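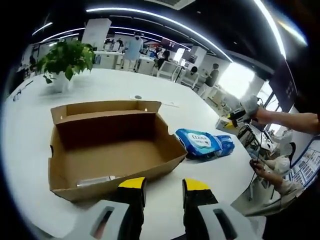
Heather Costigan thinks I burned too early. She wrote to me after my last post and said that a prairie patch as small as mine ought to be left standing well into spring, so that whatever is sleeping in the stems has time to get out. She may be right. I had already done the south half by the time I read her note.

Home Field Notes Plant List Archive Contact

April 17, 2021
By Paora Goodwin

The patch is the two acres behind the Grimshaw road ditch. It was hayfield for as long as anyone I asked could remember, mostly smooth brome, with a strip along the fence that never got plowed. The strip is why I bothered. It still had little bluestem, some leadplant and a few clumps of prairie dropseed when I started looking closely.

I burn half at a time and leave the other half for the next year. The south half went well. The wind stayed out of the west, the humidity was 40 percent, and the fire backed through the brome slowly and stopped at the mowed line. It left a few unburned islands near the low spot. I left those alone.

Heather's point was about bees. Some of the small native ones nest in old stems, and so do other insects that don't show up on anybody's plant list. Her own practice on the Trunddale remnant is to cut a third of it by hand in October and not burn at all. She gets more sweet clover that way than I would want, and she says so herself.

What I'm after is the brome. It greens up ahead of the warm-season grasses, and a burn when it is five or six inches tall sets it back more than one in March does. So on that part she and I agree about the timing, for different reasons. Next year I'll wait at least two more weeks on the north half.

I walked the fence strip this morning. Pasqueflowers are mostly finished. I found 32 leadplant stems from last year, which is up from the fall before, though I may have missed some then because the grass was down. No sign of the prairie smoke I put in as plugs. The gophers have been busy along there.

Seed is the other job. I still have a bag of little bluestem that Bevan Maihi gave me, collected from the Lollard cemetery with permission. I meant to get it down in winter and let the frost work it in. It will go on the burned half this week, raked in lightly, and I'll mow that section high through the summer to keep light on the seedlings.

The gate chain is still broken. If you come out to look, park on the road side and use the stile.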